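April 2021

Grade diary, the Kurstead series, second week on episode 3
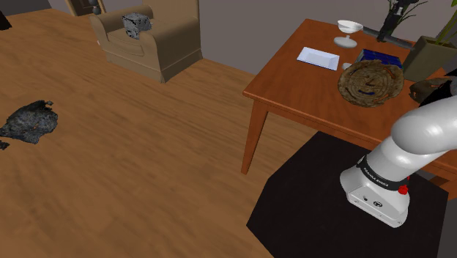 Got in at eight and relinked the conform before I touched any color. Editorial sent a new cut last night with the diner sequence shortened and two shots swapped in the parking lot. The list said two shots. I found a third, a reaction that had been slipped by a second or so, and it had lost its grade because the source timecode no longer overlapped. Copied it over from the old timeline and wrote it down for the call.

Wednesday is the day I get the room to myself until lunch, so I used the morning on the night exteriors. I've been putting them off. They were shot on two different nights, and the second night had haze that the first one didn't. On the wide shots the haze reads as atmosphere and looks good. On the close-ups it lifts the blacks to a kind of milk gray and the faces go flat. The first pass I did last week was just contrast, and when I looked at it fresh today it was too hard. The skin had gone waxy along the jaw and the street lights were clipping.

Started over. Left the contrast mostly alone, brought down only the bottom of the curve, then took a little blue out of the shadows. That got me most of the way. The rest was a soft window on each face, tracked, with a quarter stop or less. The tracker lost the driver every time the wiper crossed, so I did those frames by hand. It took an hour and ten minutes for a shot that will be on screen for four seconds.

The street lights are the other problem. On set they were gelled to 4000 Kelvin to sit between the sodium look the director wanted and the practicals in the shop windows. On the first night that's what they are. On the second night one of them plainly lost its gel and goes green on the left side of the road. I keyed the green and pushed it warm, but the key grabs the grass too, so now the grass is brown. Put a window over the top half and let the grass be. I can see the join if I look for it. I'll look again tomorrow with fresh eyes and decide if it needs a roto. If it does it goes to Pollow, who are doing the cleanup and have room in their schedule this week, but I would like to not send them another one.

Lunch at my desk. Cheese sandwich, the last of the soup.

The call was at one thirty. Director, the DP, post supervisor, all remote. We've been streaming sessions since September and I'm still not used to it. The DP has a calibrated monitor at home and what he says about the picture matches what I see. The director is watching on a tablet, and I have to translate. Today the note was that the kitchen looked "sad." I asked if that meant cold or dark and the answer was both. I warmed it slightly and there was a long wait for the stream to catch up, then a yes. The DP said nothing, so I took that as a maybe and saved both versions.

Notes from the call, so I have them in one place:

Diner: hold the grade from the last version, ignore the new cut's temp.
Parking lot: third shot slipped, editorial confirmed it was on purpose and they forgot to list it.
Kitchen: warmer version is the hero for now, DP to look again on his own time.
Hospital corridor: take the green down by half. They like some of it.
Flashback: still not approved. See below.

The flashback is the one that worries me. It's the childhood sequence at the lake, and the look in the script notes is "like a photograph left in a window." The first version I made was faded and yellow and everyone said it was too much. The second was nearly neutral and everyone said it wasn't a flashback anymore. I tried a third one today, going from the print emulation we built for the pilot, with the reds pulled toward orange and the highlights rolled off early. I also laid grain over it, scanned 16mm, at a low level. On my monitor it looks right. On the stream the compression ate the grain and turned the sky to blocks, so there was no point in asking anybody for an opinion. I rendered it out and uploaded it as a file and asked them to watch that.

The upload took 40 minutes. While it went I did the paperwork for the finishing list. The episode has 200 effects shots on the sheet, which is a lot for a family drama, but most are screens and sky replacements and taking out modern cars. Nadel have delivered nearly all of theirs. The ones from the boat scene came in with the wrong color space tag again. They look washed out until you change the input transform and then they're fine. I sent the same email I sent for episode 2, with the same screenshot attached. They answered quickly and were nice about it.

After that, the hospital corridor. Halving the green was easy. The trouble is the doctor's coat, which was sitting nicely as an off-white and now goes pink when she walks under the second fixture. A hue curve fixed it. I checked the whole scene through twice and then once with the sound off.

The composer's rough for the lake came through at the end of the day, by way of Borbély, the sound house. It's slower than the temp track. I played the flashback against it and the cut breathes more, and I found I wanted the picture a bit darker going into the last shot, where the boy turns around. Put in a slow keyframed dip over two seconds. Haven't told anyone. I'll leave it in and see if it gets a note.

Backed up the project to both drives and left the conform checks running. Out at seven fifteen. It had rained and the bus was late.

Tomorrow: street light join, kitchen alternate if the DP answers, titles. The title cards still have the old font in the end crawl. Need to ask who has the new one.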